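Tabletops for the Holmgren Study Room
Project report by Jarmila Polák

We loved this project from the start! Our group had to choose a work surface for the new study room at Holmgren, and we spent all of May comparing 14 samples – pale ones, dark ones, shiny ones, the lot.

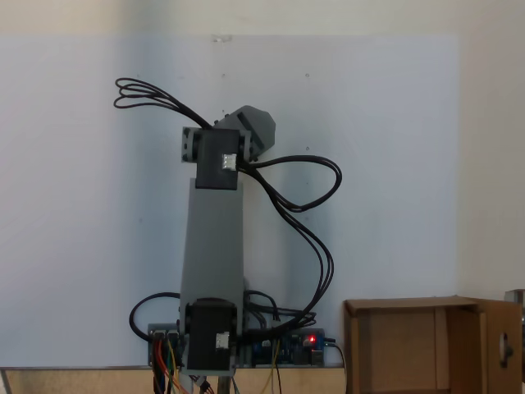

Why did we want a pale surface?
Pencil marks and crumbs show up at once on a pale top, so people wipe it sooner.

Our favourite was the matt sample from Stollmont. It came through two weeks of tea, glue and felt tip with only a faint ring near one corner, and we were thrilled with it.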